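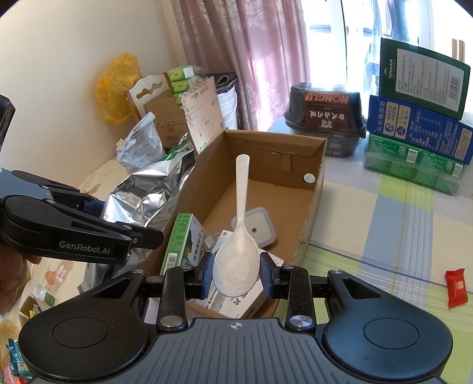 Ostby folding step stool, two-tread, in gray

I bought the Ostby because I am five foot two and my kitchen was designed by somebody who isn't. For years I got to the top shelf by standing on a dining chair, and for years the dining chair put up with it. Then a rung went, with me on it, and I spent an afternoon on the couch reading about stools.

There is a lot to read. Cor Lambrechts, my neighbor and a retired roofer, told me to skip all of it and buy whatever his sister had. His sister has the Peeters, a lovely heavy thing that costs twice as much and needs a parking space. I went with the Ostby.

It arrives assembled, which pleased me more than it should have. You pull the treads apart, a bar drops across the back and clicks, and you go up. The click is loud. My dog left the room the first time and still gives it a look. Folding it again means pushing a red tab with your thumb while lifting the upper tread with your other hand, and for the first week I did this in the wrong order and said things. By the second week I had it down, apart from one pinched finger that I will blame on being in a hurry.

Folded, it goes in the gap beside the refrigerator with room to spare. The listing promises it will stand on its own when folded. It will, in the way a toddler will stand on its own. Lean it on something.

Up top it feels good. The treads are deep enough for a whole foot, and the rubber has enough bite that I've gone up in socks (don't tell Cor). It's 21 inches to the upper tread, and that gets me to the third shelf comfortably and the fourth on tiptoe. The fourth shelf is where I keep the fondue set, so no great loss. There's no handrail. If you're buying this for a parent with bad knees, get one with a rail and pay the extra.

The feet are the weak point. They're push-on caps, and one came off in the first month and rolled under the stove, where it lived until I fished it out with a coat hanger. Ostby sent me a spare set after one email, signed by a Shirley Fehr, who also asked how tall my ceilings were. I told her. I never heard why she wanted to know.

Noise: it creaks on the lower tread, left side only. A drop of oil on the hinge cured it for a few weeks and then it came back. I've stopped noticing, though guests do mention it.

I've had mine since June and I use it most days, for light bulbs, curtain hooks, the smoke alarm that only chirps at night, and once as a seat for a very long phone call with the gas company. It isn't a good seat.

Four stars. I'd have given it the fifth for better feet.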